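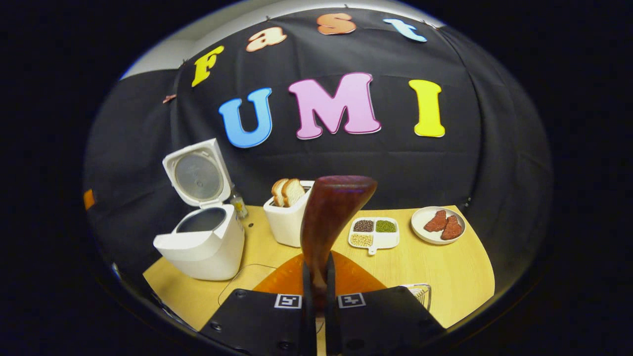 A white rice cooker with the lid standing open. Check the height under your cabinets before you buy any hinged-lid model.

Predow Countertop Rice Cookers: What We Stock and What We Think of the Claims

Tukuvel Kitchen Supply, Electric Cookware

We sell rice cookers. We have sold them long enough to be tired of the boxes they come in. Every box says the rice will be perfect, and most of them say there is some kind of intelligence inside the machine deciding how to make it so. Read the spec table first and the marketing last. If you only have time for one, you know which one to skip.

Models in stock

Predow Basic 3
Capacity: 3 cups uncooked
Controls: one lever, Cook and Warm
Lid: loose glass, lifts off
Inner pot: bare aluminum
Keep warm: yes, no timer
Cord: fixed

Predow Home 5
Capacity: 5 cups uncooked
Controls: push buttons, four programs
Lid: hinged, removable inner plate
Inner pot: nonstick coated
Keep warm: yes, shuts off after 15 hours
Cord: detachable

Grurnaner Select 5
Capacity: 5 cups uncooked
Controls: touch panel, 49 programs
Lid: hinged, removable inner plate, removable steam cap
Inner pot: nonstick coated, thicker base
Keep warm: yes, two levels
Cord: retractable

Lüthi Induction 8
Capacity: 8 cups uncooked
Controls: dial and four buttons
Lid: hinged, removable inner plate
Inner pot: coated steel, stay-cool handles
Keep warm: yes
Cord: detachable

A cup is not a cup

The cup in a rice cooker's capacity is the small plastic one in the box, which holds about three quarters of a regular measuring cup. All four makers use it. If you throw the plastic cup away and fill a "5 cup" cooker with five kitchen cups of rice, it will foam out of the vent and you will call us. Keep the cup. Replacements are on the spare parts page and they cost more than a plastic cup should.

Also be careful with the word "cooked." Some sellers list the same size of machine as a 10 cup model because they are counting cooked rice. We list uncooked, always.

About those 49 programs

The Grurnaner has the longest menu of anything on this page. We went through it. White, brown, sushi, porridge and quick are real programs with different soak and heat times. Mixed grain runs longer than white and is worth having if you eat a lot of barley. After that it gets thin. Cake is a long low bake that gives you a pale, damp sponge with a brown bottom. Yogurt works, provided you were going to make yogurt in a rice cooker. There are separate entries for "soft," "softer" and "tender" white rice, and in our test kitchen we could not tell the last two apart on a plate.

It is still a decent cooker. The pot is heavier than the Predow's and the rice at the edges doesn't dry out as fast on Warm. Whether that is worth the extra money depends on how long your rice sits. If you cook it and eat it, buy the Home 5 and spend the difference on better rice.

Induction

Lüthi's brochure says induction heat "wakes the grain." We have no idea what this means. What induction does is heat the wall of the pot along with the bottom, so a full pot comes out more even from top to bottom. With a half-full pot the difference is small, and with one or two cups we would not bet on picking it out. Bigger households may see some benefit. Someone cooking for two is paying for a motor home to go to the mailbox.

The Lüthi is also the heaviest of the four and takes the most counter depth. Measure.

Quick mode

Every cooker with buttons has a Quick setting, and every one of them gets there by skipping the soak. The rice comes out firmer and a little uneven. Fine for fried rice the next day. If you soak the rice yourself beforehand you get most of the quality back, at which point it isn't quick anymore.

Keep warm, and how long to trust it

The boxes love a big keep-warm number. The Home 5 will hold for 15 hours before it shuts itself off. We would not eat hour 15 for pleasure. By then white rice has a smell and a yellow cast, and the bottom layer has gone leathery. Brown rice holds up worse. Porridge shouldn't be left on Warm for any length of time. If you want rice tomorrow, cool it promptly, put it in the fridge tonight and reheat it properly — the microwave does this better than any machine we sell.

The Basic 3 has no timer and no shutoff on Warm. It stays on until you unplug it. Some people like that. We would like it more if it had a switch.

Nonstick coatings

They wear out. There is no coating on this page that doesn't. "Diamond," "stone" and "titanium" on a box are names, and we have seen scratched pots of every kind come back. Don't wash rice in the pot, don't use a metal spoon, and keep the pot out of the dishwasher even when the manual says it can go in. The manual is written to sell you the cooker. New inner pots are available for the Home 5 and the Select 5. Lüthi will sell you one too, at a price that should make you careful with the first.

The Basic 3 pot has no coating. Rice sticks to it. Soak it for ten minutes and the rice lets go.

Lids and cleaning

A loose glass lid goes in the sink and you're done. It also spits starchy water on the counter around it when the pot is near full. A hinged lid is cleaner while it's cooking and more work after. The inner plate has to come off every time, along with the steam cap if there is one, and there is usually a gutter behind the hinge that collects water and has to be wiped. People forget the gutter. Most of the "my cooker smells" mail we get is the gutter.

Hinged lids need clearance. Open, they stand well above the body of the cooker, and if yours lives under a cabinet you'll be sliding it out each time you want to serve. Steam under a cabinet is bad for the cabinet too.

Customer ratings

The Home 5 has 343 reviews on our site and they are mostly good. Read them with some caution. A large share were written in the first week, when nearly any cooker looks like a miracle next to a saucepan. The ones from a year on are fewer and more useful, and the complaints in them are consistent: the lid latch gets loose, and the button labels rub off. Predow told us in August that the latch had been changed. The part number is the same as before, so we will believe it when the returns slow down.

The manufacturer's own page for the Select 5 shows 3,229 reviews, nearly all five stars. We can't tell you where they came from and we don't copy them here.

Which one

One or two people, tight budget, doesn't mind a sticky pot: Basic 3.
Most kitchens: Home 5.
Brown rice and mixed grains several times a week: Select 5.
A big family that fills the pot: Lüthi Induction 8, if it fits.
Already own a heavy saucepan with a good lid and make rice twice a month: none of them. Turn the burner low and leave the lid alone.

Warranty and returns

One year on all four, from the maker, covering the heating element and controls. Inner pots and coatings are not covered by anyone. We take back unused cookers in the original box within 30 days. Once it has cooked rice it is yours, unless it's faulty, in which case write to us before you write to the maker — we answer faster. Include the serial number from the underside. Please dry the pot before you ship it.

Spare parts for this range
Measuring cup, fits all
Inner pot, Home 5
Inner pot, Select 5
Inner lid plate, Home 5
Steam cap, Select 5
Detachable cord, Home 5 (does not fit Lüthi, whatever the forum says)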